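Preguntas frecuentes: normas de uso de las celdas de manipulación

Esta página recoge las dudas más habituales sobre las normas de trabajo con brazos robóticos en el taller de Elthorpe. Se aplica a todas las celdas, incluidas las que usan el software Dunamel.

¿Quién puede poner en marcha una celda?

Las personas que hayan completado la formación interna y figuren en la lista de la puerta. Quien esté en prácticas puede manejar el brazo con una persona autorizada al lado.

¿A qué velocidad se trabaja?

En modo de enseñanza, el límite es de 100 mm/s. En modo automático se usa el valor fijado en la evaluación de riesgos de cada celda. No se cambia desde la consola sin dejarlo anotado en el registro.

¿Se puede entrar en la zona con el brazo en pausa?

No. La pausa del programa no equivale a una parada segura. Hay que pulsar la parada, comprobar el piloto de la celda y llevarse el mando de habilitación.

¿Qué reglas hay para dos brazos en la misma mesa?

Cada brazo tiene su volumen de trabajo definido en el programa y los dos comparten el circuito de parada de emergencia. Si la tarea obliga a cruzar volúmenes, se mueve un solo brazo cada vez. Antes de la primera ejecución se hace una pasada completa sin pieza.

¿Cómo se sujetan los objetos delicados?

Con la fuerza mínima que mantenga el objeto en su sitio. Se empieza en el nivel más bajo de la pinza y se sube de uno en uno. En flores artificiales, el agarre se hace por el tallo, por debajo del punto donde se juntan las ramas, y nunca por hojas o pétalos.

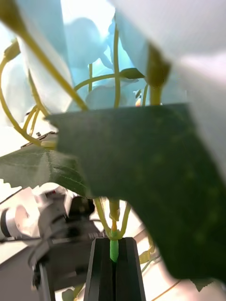 Agarre por el tallo de unas flores artificiales, con las hojas y los pétalos por encima de la pinza.

¿Y si las hojas tapan la cámara de muñeca?

Se gira el objeto o se cambia el ángulo de aproximación. Si la pinza deja de verse, se detiene el ciclo.

¿Cómo deben ir los cables?

Fijados al brazo y con holgura para todo el recorrido de la muñeca. Los que pasen por la mesa deben quedar fuera de la trayectoria y revisarse al empezar cada turno.

¿Cada cuánto se revisan las pinzas?

Cada 2000 ciclos, o antes si ha habido un choque. La hoja de revisión es la 104. Los dedos de repuesto se piden a Khoury a través del almacén.

¿Dónde se comunica un incidente?

En el formulario de Usell, antes de acabar el turno, aunque no haya daños. Para urgencias, extensión 55. Las incidencias abiertas se repasan los lunes.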